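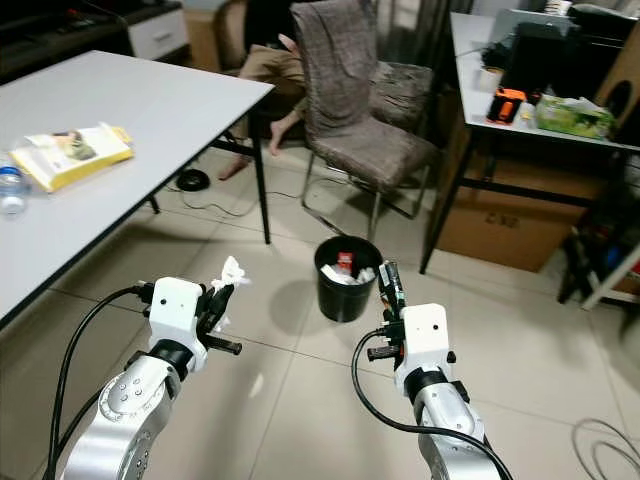
Slide 1. Left gripper with a tissue, bin between the two arms.

Speaker notes: What we saw at the Wollell open day
Talk by Abdelghani Cherkaoui

Good afternoon. I went to the Wollell open day in August on behalf of our maintenance group, and I said I'd report back. I have 15 minutes, so I'll stick to the tissue demonstration and what I learned by asking questions. Leave the first slide up for this whole section.

Start with the task. The job is tidying up used tissues with two arms. Point to the left gripper, which has the tissue pinched between its fingers. Then point to the bin, which already has a fair pile of crumpled tissues in it.

Say why a tissue. Visitors kept asking for something heavier. The demonstrator, from Burau, told us weight is the easy part. A tissue has no fixed shape, it gives when you squeeze it, and it looks different every time it's dropped. A steel bolt is always the same bolt. Anyone here who has tried to get a machine to handle rags or plastic film will know the problem.

Point to the right arm. Its fingers are up and it isn't holding anything. I asked about that. The two arms can share a job, but for small items one does the pick and the other stays clear. They told me getting the waiting arm to stay out of the road took them longer than the pick did.

Talk about cables. Mention the black cable going into the side of the left gripper housing, and the loose coils on the floor at the lower right. For our workshop I'd want everything on the floor in a covered channel before anybody walked near it. Wollell agreed and said a fixed installation would be done differently.

Numbers, as given to us on the day. Don't read these too fast:
- 200 practice runs on tissues before the open day
- 3000 hours between scheduled services on the arm joints
- 4 staff trained to run the demonstration

I haven't checked any of these. The service figure came from the Haque rep and I've asked for it in writing.

What went wrong. On one run the gripper closed on nothing and carried on to the bin anyway. The operator stopped it and started again. I asked if it could tell an empty grip from a full one, and the answer was "sometimes, with something this thin." I was glad to get a plain answer.

What it means for us. I don't think we should buy anything this year. The closest match to our work is clearing offcuts and wipes from the benches at the Zolthorpe site, and I'd like to send them a bag of our real rubbish to try. If that goes well, we can ask for a proper quote.

Pause for questions. If someone asks about noise: quieter than our extraction fans, you could talk over it at normal volume. If someone asks about cost: no price was given. Pass the sign-up sheet around for anyone who wants to come on the next visit.

Filed under: Site visits, Robots and automation, Talks

Comments

Merv: Good talk. Did they say if the fingers can be swapped? We'd chew through them on swarf.

Abdelghani Cherkaoui: They can, with an Allen key. I didn't see it done.

Priya L: Please put me down for the next visit, I missed the sheet.

Related items
Notes from the Burau conveyor demonstration
Guarding and floor cables: workshop checklist
Zolthorpe bench clearing, first trial plan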